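Every couple of years a company decides that what players have been missing is a thing to hold. The latest is Komik, whose Trudalel is a game controller with a second screen, a squeezable grip and, for reasons I have read twice and still can't repeat with confidence, a dial. It is meant to bring us closer to the game. I have heard that one before.

I own a drawer of these promises. There's a steering wheel in there with a clamp that never fit any table I've lived with, and a plastic guitar with a fret button that sticks. I paid full price for both. My neighbour Bhupendra Dubey, who plays more in a week than I do in a month, uses the pad that came in the box and wins.

The pitch for the Trudalel leans hard on feel. The grip pushes back when you squeeze it, so picking up an egg is supposed to be different from picking up a brick. Fine. But whose games are going to use it? A studio putting out something for three systems writes for the buttons all three have. The fancy grip gets a rumble in the opening level and is forgotten by the second. I watched the demo on Tuesday and counted — it's my job, sadly — 2 moments where the grip did something a normal trigger wouldn't. 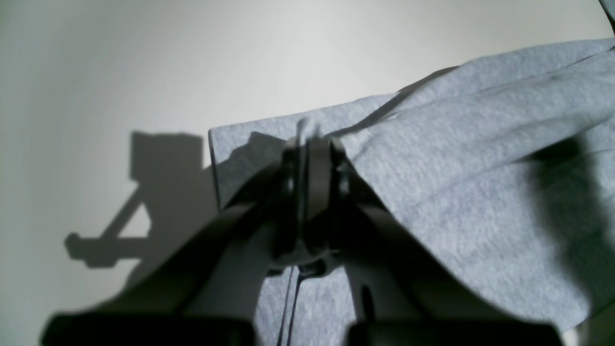
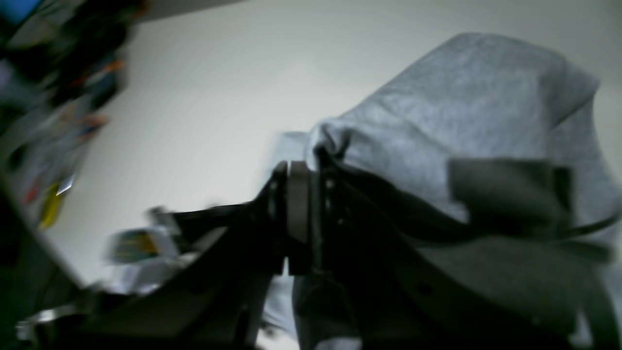
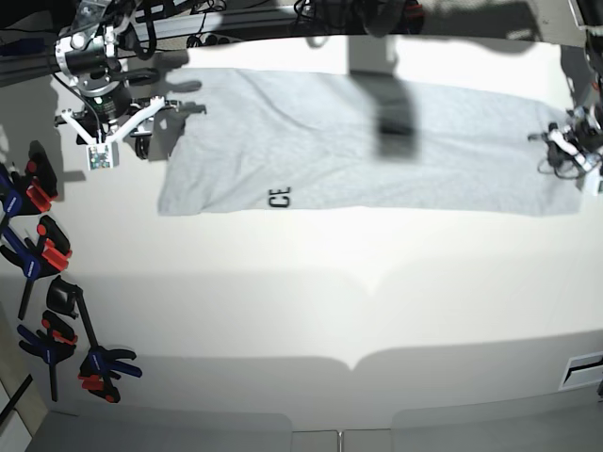
Grey fabric and robot grippers, seen from three viewpoints.

Then there is the screen. It sits between your thumbs, where you are not looking. The thinking is that private information makes for better strategy, and I'll grant that in a card game played on one couch it might. Most of us don't play that way any more. We play alone, or with strangers, and they already can't see our hand. So the screen shows a map. The television was showing a map.

Nathalie Jansen, who reviews hardware for a small site called Gillham, told me I was being a grump about this and that her kids loved it. I believe her. Kids loved the guitar too. She also admitted the battery gave out before dinner, and that she hadn't picked it up since sending in her review.

I'm not against new controllers. The analogue stick was odd once, and so were shoulder buttons, and I wouldn't give up either. What they had going for them was that they came with the machine, so every developer could count on every player having one. An add-on never gets that. Srivastava, the studio behind the only launch game worth playing, has already said its next one will work perfectly well without the Trudalel. Read that again if you were about to pre-order.

Komik says there will be 10 supported games by May. I'd like to see the list, and I'd like to know how many of them are fishing. If the price drops by 40 per cent I might weaken, as I usually do. There's still a bit of room in the drawer if I take the wheel out.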